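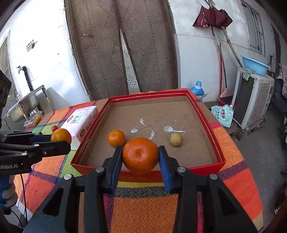
Station 3, outdoor table: two-gripper fruit sorting, mandarin over the red tray.

Umstead Robotics Club
Pre-session and in-session inspection, hand-held gripper stations
Inspector: Sarahí Robles
Period: September, first round
Status codes: OK / FIX (correct before next use) / HOLD (do not use) / N/A

Scope
Covers the Wamerwood sorting project only. The bench arm and the Ban drive base have their own sheets. Comments are entered at the time of inspection and are not edited afterward. Replies from the station lead go under the comment they answer.

Section A. Gripper, mechanical

A1. Fingers open and close through full travel without sticking. OK
Checked on both units, ten cycles each.

A2. Finger pads seated, no lifting at the corners. OK
Blue pads. One spare pair left in the parts drawer. Order more before the regional.

A3. Pivot screws tight, no play at the joint. FIX
Unit A has slight side play at the left pivot. Tightened a quarter turn and it was still there. Probably a worn washer. Usable for fruit, not for the peg task.
Reply from lead: washer replaced, play gone. Leave as FIX until Sarahí signs.

A4. No cracks in printed parts. OK
Look at the inside of the elbow with a flashlight. The last crack started there and could not be seen from the front.

A5. Trigger returns on its own when released. OK

Section B. Cables and power

B1. Cables strain-relieved at the gripper body. OK

B2. Cables clear of the operator's wrist and of the table edge. FIX
Operator on Unit B had the slack hanging in front of the knee. Reroute behind the elbow and secure with two hook-and-loop ties. Do not use tape on the sleeve.

B3. Power supply off the ground and away from any drain or sink. OK
The yard has a sink and a wall faucet. Faucet stays closed for the whole session. Anyone who needs to rinse fruit does it before power-up.

B4. Extension cord rated for outdoor use. OK

B5. Recording disk has space for the full session. OK
More than 2,000 clips on the disk after the last backup. Clear it before the Dullach round or the index will slow down again.

Section C. Table and objects

C1. Table stable, does not rock under hand pressure. OK

C2. Table covering flat, no folds under the tray. OK
Plaid cloth accepted for this round. The rules call for a patterned surface in at least one setup per station.

C3. Tray undamaged, walls upright. OK
Red cardboard tray. Cardboard trays are to be checked again at the midpoint, as the walls soften with handling.

C4. Objects match the setup card. FIX
Card lists fruit and paper pieces. Tissue pack and cherry tomato were also out on the cloth, beside the tray. Either add them to the card as distractors or take them off. The card and the table have to agree before the run is labeled.
Reply from lead: added to the card as distractors. Card is now revision 14.

C5. Paper pieces dry and flat enough to grip. N/A
Paper is not moved in this task. It stays on the tray floor.

C6. Fruit sound, no broken skin. OK
Discard anything that leaks. Juice on the pads changes the grip and gets into the pivots.

Section D. Operators

D1. Two operators at most per tray. OK

D2. Operators have agreed out loud which one places first. FIX
Not done at the start of the second block. Two grippers over one tray with no agreed order is how the pads got torn in spring. The call is "placing" and "clear." Both words, every time.

D3. Hair tied back, loose sleeves secured. OK

D4. Held object is released inside the tray, not dropped from above the rim. OK
Large mandarins should be lowered until they touch the floor of the tray. New members tend to open the fingers early. Coach this during warm-up.

D5. Break after each block. OK
Block length is 20 minutes. Complaints of sore thumbs go in the log, including minor ones.

Section E. Surroundings

E1. Walkway behind each operator clear for one full step. OK

E2. Long-handled tools secured against the wall. FIX
Handles are leaning at an angle. None near the operators, but one bump would bring them down. Hang them or lay them flat along the base of the wall.

E3. Tall panels secured against tipping. FIX
The brown ribbed panel leans on the wall behind the table. I want a strap at the top or the table moved forward.
Reply from lead: table moved forward. Strap requested.

E4. Cleaning products closed and kept off the table. OK
Check the caps - fruit from this table sometimes gets eaten after the session.

E5. First aid kit location known to both operators. OK
Inside, left of the door.

Result
No HOLD items. Station may run with the FIX items open, except B2 and D2, which must be closed before the next power-up. A3 to be reinspected by me. E3 stays open until the strap is on.

Run numbers through 116 were recorded before this inspection and keep the old card revision. Do not relabel them.

Signed: S. Robles
Copy to: station binder, Wamerwood project folder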